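The Koval blanket is the one I sell most of, and the one I get the most emails about, so I've finally rewritten this page (July 2022) to put everything in one place. Get a cup of tea, it's a bit long!

## Koval plush blanket – double and king

I started Gemum because I couldn't find a blanket I liked. They were either lovely and soft for a fortnight and then went bobbly, or they were so heavy I woke up with one leg hanging out of bed looking for air. The Koval sits in the middle. It's a polyester plush with a short, dense pile on both sides, and I've had the same one on my own bed through 99 washes (yes, I kept a tally on the inside of the airing cupboard door, and yes, I'm annoyed I stopped before the next one).

The colour here is called Lichen. It's a pale grey with some green in it, and it changes a lot depending on your light bulbs. If you're trying to match a paint chart, please order a swatch first. They're free, and I'd much rather post you a little square than have a king size come back.
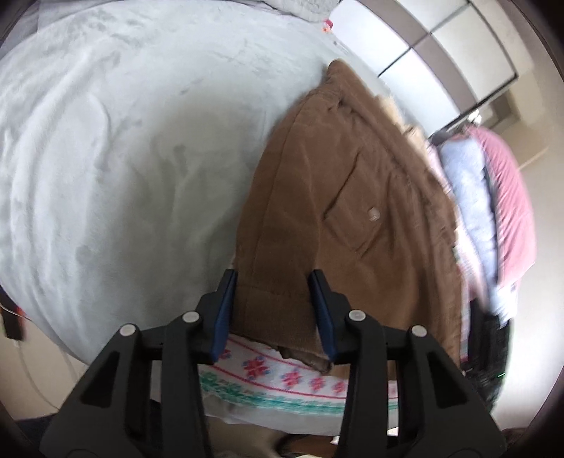 *Koval in Lichen, with a brown corduroy-style layer on top.*

The pile shows marks when you brush against it, a bit like velvet does. Sit on it, drag a jumper over it or let the cat walk about and you'll get darker and lighter patches. I love that, but some people really don't, and if you're one of them have a look at the Honilero instead. It's a flat weave and stays looking the same whatever you do to it.

### Sizes and prices

| Size | Measures | Price |
|---|---|---|
| Double | 200 x 200 cm | £99 |
| King | 200 x 240 cm | £115 |
| Swatch | 15 x 15 cm | free |

The double hangs over the sides of a standard double mattress nicely but won't reach the floor. If you have one of those very deep mattresses, go up a size. I'd also go up if two of you share and one of you is a roller.

### Washing

Thirty degrees, gentle cycle, half the powder you'd normally use. No fabric softener, please! It coats the fibres and the whole thing goes flat and slightly greasy feeling. Dry it on the line or over a banister, then give it a good shake – the pile comes back up once it's moving. You can tumble it on the lowest setting if you're desperate. I have been desperate many times and it was fine.

Don't iron it. Someone did in March and sent me a very sad email.
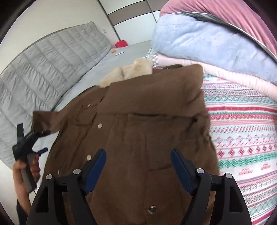
Storage is the other thing I get asked about. The double folds down small enough for the Nasirura cotton bag, which I sell separately for £15, but a clean pillowcase does the same job if you've got one spare. Vacuum bags are all right for a few weeks. Leave it squashed all summer and you'll have creases that take some patience, so I'd keep it loose on a shelf if there's room.

### Is it warm enough on its own?

For me, from late spring to early autumn, yes. In winter I put it over a duvet and I'm toasty. It isn't a weighted blanket and it isn't waterproof, and I wouldn't take it camping (I did, it collected some 100 bits of grass and I was picking them out for days).

### Delivery and returns

Orders go out within two working days. You've got a month to change your mind as long as it hasn't been washed, and I pay the return postage on doubles and kings. Just tuck the order slip back in the parcel.

Lichen and Oat are in stock in both sizes. Plum is king only at the moment, and the doubles should be back in the autumn.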